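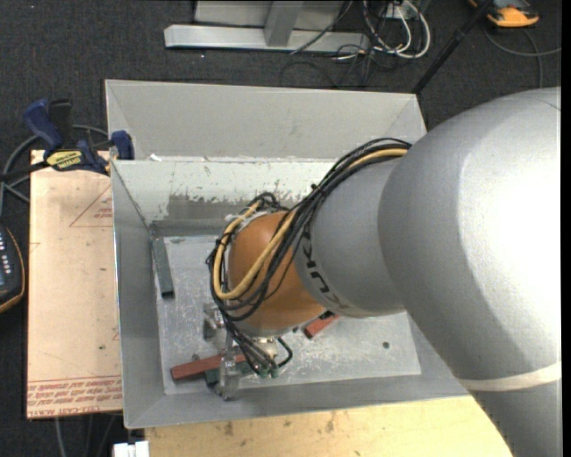 4.2 Cup runs and the memory of supporters

We turn now to the question that first drew us to this work, which is how a long wait for a trophy shapes the way supporters talk about a cup run while it is still going on. Our interviews were held with followers of two clubs, Oltbridge and Tse, both of which had reached the late rounds of the regional cup in the same season, and both of which had gone many years without winning anything at all. We had expected the longer wait to produce the greater excitement, and in a loose way it did, but the talk we recorded was a good deal more careful than that. People held themselves back. One Oltbridge season ticket holder described the draw for the quarterfinal as "reaching down into a bin and hoping," and the phrase has stayed with us. The same speaker went on to say that she had not told her children the date of the final until the week before, in case the team did not get there.

Figure 3. KUKA robot arm over a sheet-metal bin containing small blocks.

Careful talk of this kind ran through the whole set of interviews – 118 in all, of which 117 were complete enough to be coded. (The one we left out was cut short by a kickoff, and we did not have the heart to ask the gentleman to miss it.) We sorted each mention of a past cup tie by how long ago it had been played and by whether the speaker had been in the ground. Supporters who had attended an earlier final, even one that was lost badly, spoke of it more often and at greater length than those who had only heard about it from parents or older friends, as one might guess. More surprising to us was how often the lost finals were remembered fondly. The coach ride, the weather, the song that went around the away end and the price of a pie all came up before the score did, and in several cases the score had to be asked for.

The Tse supporters differed from their Oltbridge neighbors in one respect that we think deserves a little space. Their club had been bought by Fivo, a packaging company, some seasons before our study began, and a fair amount of money had been spent on players. We heard very little open complaint about this. What we did hear, again and again, was a kind of worry that a cup won now would belong partly to somebody else. Older followers in particular liked to go back to an early-round replay watched by a crowd of 1,796, and they gave that number to us exactly, without being prompted, as though it were a family birthday. For them the small gate was part of the worth of the match. Younger followers were more relaxed and tended to say that silverware was silverware, whoever was paying the wages.

We should add a word about timing. Most of the Oltbridge conversations took place on a Saturday before home games, in the supporters' bar, while the Tse conversations were largely held in July, when there was no football to be had and people were glad of the chance to talk about it. The summer interviews are longer and wander further, and some of the difference in tone between the two groups may come from that. We went through the transcripts twice with this in mind, using the Zilent coding software both times, and the broad pattern held up, though the gap between the clubs became smaller when we compared only the answers to the opening questions. We return to the matter of ownership in Section 5, where the replies of the two groups to the questions on ticket prices are set side by side.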